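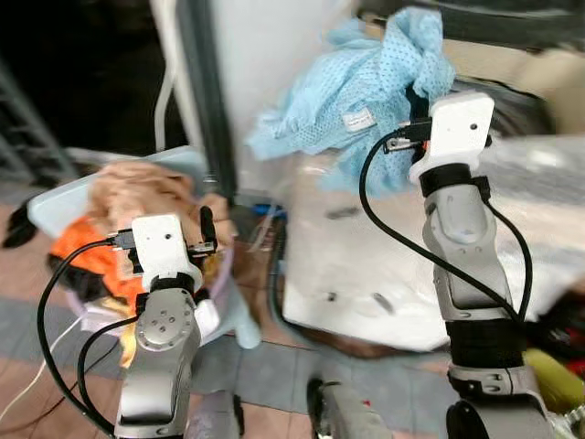 One commenter on our October notice wrote that the crossing at the foot of the hill had been flooded twice before anyone at the depot heard of it, and asked whether a roadside water sensor would have made any difference. Another reader replied that the sensor was the easy part and that the real test would be who received the alert at 3 a.m. Both comments bear on the review that follows.

Review: Stoltel Culvert Level Monitor

The Urville Public Works Office evaluated the Stoltel monitor over one wet season at 19 road culverts. The unit is intended for small drainage structures that do not justify a full gauging station. It consists of a sealed sensor head, a mounting bracket, a battery pack and a cellular transmitter, and it reports water level to a web page maintained by the manufacturer.

Cost

The purchase price was $559 per unit, including the bracket. The data plan is billed separately and must be renewed each year. Agencies should also allow for traffic control during installation, which on our busier roads cost more than the equipment.

Installation

A two-person crew can mount the sensor on a concrete headwall in less than an hour. Corrugated metal pipe is more difficult. The supplied bracket assumes a flat surface, and our shop fabricated an adapter plate for six locations. The printed instructions do not mention this case. Calibration is carried out by telephone and requires a signal at the site. At the Punoda Road underpass there was no usable signal at road level, and the transmitter had to be moved to a pole on the embankment.

Performance

Readings were checked against painted staff gauges during routine inspections. Agreement was good at moderate flow. At very low flow, floating leaves beneath the sensor produced false high readings, and two sites generated repeated alerts until the threshold was raised. Over the season the system issued some 2,000 messages, the majority of them routine battery and status reports. These can be turned off, although the setting is difficult to find.

Alerts for rising water normally arrived within five minutes. They may be sent by text or e-mail, but the system does not require the recipient to acknowledge them. The office therefore forwards all alerts to the county dispatch desk, where receipt is logged.

Comparison

The Fang level switch, which the office has used at several pump stations, is less expensive and has proved durable. It reports only that water has reached a fixed point and gives no indication of how quickly the level is rising. For road closures, the rate of rise is the more useful figure.

Recommendation

The Stoltel monitor is suitable for culverts on roads with a history of overtopping, provided that cellular coverage is confirmed before purchase. It is not recommended for channels with heavy leaf fall unless monthly cleaning can be scheduled. The office will retain the existing units and has asked the manufacturer to supply a curved bracket. Battery life could not be fully assessed in one season and will be reported separately.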